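August, past eleven at night, feet killing me.

Up before six. Coffee, half a bagel, out the door. Bus to Taditdale late again so I walked the last bit from Esteban, hot already. Skillance wants the front room ready for the open day and I said yes to all of it like an idiot. List on my phone, list on my hand too. Tables first, then cloths, then glass, then floor. Did them in the wrong order of course.

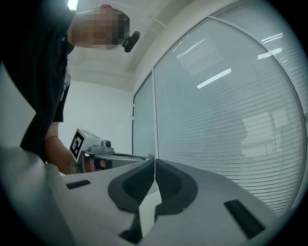
Glass took forever. Did it with vinegar and newspaper the way I always do, then with the Ditow spray they keep under the sink, and the spray is worse, leaves a haze when the sun gets on it. The part I hate is the seam where the two panels meet. Cloth won't go in. Ended up folding a paper towel over a butter knife and runing it top to bottom, three goes. Better. Not perfect. Came back to it after lunch and did it again, couldnt leave it.

Lunch was crackers standing up. Paid 404 at the supply place for cloths and chair pads and still have to get the receipt in before they close out the month. Over 137 people said they're coming, which – where do they all go??

Moved the white table twice. Straight on to the wall looked like a cafeteria so I left it at an angle and I like it now. Want to keep it mostly clear, just the little pink flowers at the corner.
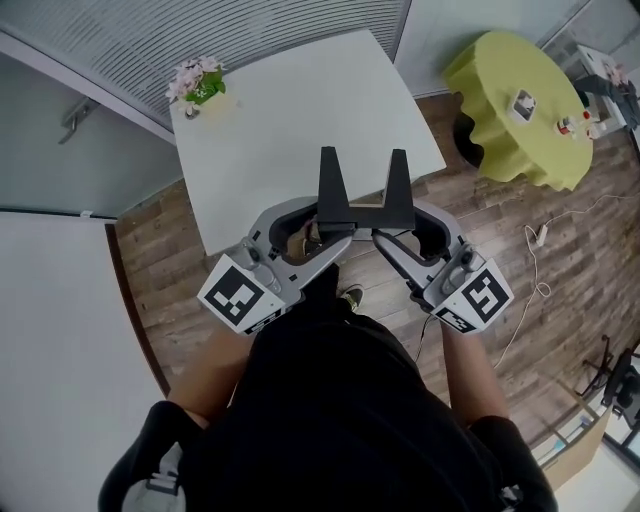

Then the floor, which I should of left for last and didn't, so tomorrow I get to go over it again with the soft broom. Planks show everything. Round table is staying put with the yellow-green cloth on, I like how it ripples at the edge, not ironing it. Small stuff on top of it needs sorting, maybe a basket, maybe just a drawer.

Home by nine. Shower. Soup. Still to do – receipt, door sign, find the other box of cups, call about parking. Alarm at 5:40. Going to bed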